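# Chapter 4: Washing Dishes by Hand

Most kitchens, large or small, still have some dishes that are washed by hand. A bowl with a chipped glaze, a pan too big for the machine, a cup needed again in ten minutes – all of these end up at the sink. This chapter covers the order of work, the choice of sponge or brush, and the rinsing and drying of glazed ware.

Oranuch Yimyam, who ran the training kitchen at Phuthong for 15 years, taught her students to start with the inside of a bowl. Food collects there, and the curve of the wall makes it easy to miss a strip just under the rim. Press the sponge flat against the wall and move it around in one direction. Finish with the rim itself, inside and out.
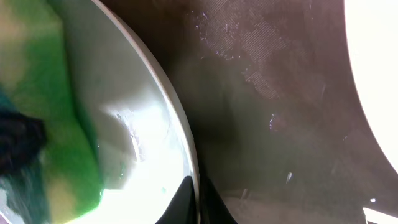
*Figure 4.1. A green and yellow sponge against the inside wall of a white bowl. Water droplets show on the glossy surface.*

Glazed ware is smooth and does not soak up much water where the glaze is whole. Grease, however, spreads over it in a thin film that is hard to see under bright light. Check by touch as well as by eye. A clean bowl drags slightly under a wet fingertip, and a greasy one feels slick.

Sponges need care too. Rinse the sponge after each load, squeeze it out, and stand it on edge. Replace it when it smells or begins to break apart.

## 4.1 Before You Begin

Scrape all plates and bowls into the bin. Sort them into glasses, lightly soiled dishes, and greasy dishes – they will be washed in that order. Fill the sink halfway with hot water and add the detergent last.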